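Geum Stage Wedge Monitor

Item no. 3255
Availability: In stock, ships from Hukcombe

The Geum is a passive floor monitor for vocalists, choirs and small ensembles. It is intended for houses of worship, school auditoriums and community theaters where spoken and sung parts must be heard clearly on stage at moderate volume. The cabinet may be placed on either side, giving a steep angle for performers who stand close and a shallow one for those farther back.

Each unit is tested at our Tirkia workshop before packing. The grille is removable for cleaning, and replacement grilles may be ordered separately – please state the item number of the monitor when doing so.

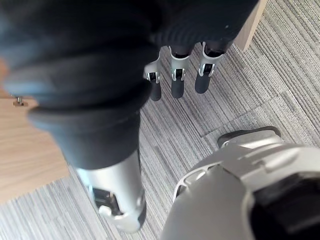

Connections are located on the rear panel. A second monitor may be linked from the first, provided that the amplifier is rated for the combined load. Customers planning to link more than two units should consult the technical desk before ordering.

Specifications
Power handling: 100 watts continuous
Weight: 36 lb
Finish: Black, textured
Inputs: Two, locking
Mounting: Floor or pole

Warranty and Returns
The Geum is covered for 36 months from the date of delivery. Unused units may be returned in the original carton. Speakers damaged by overload are not covered – repair estimates are available on request.

Orders from schools and public bodies are handled by Manikandan Menon, Institutional Sales, extension 3950.

Prices effective January 8, 2024.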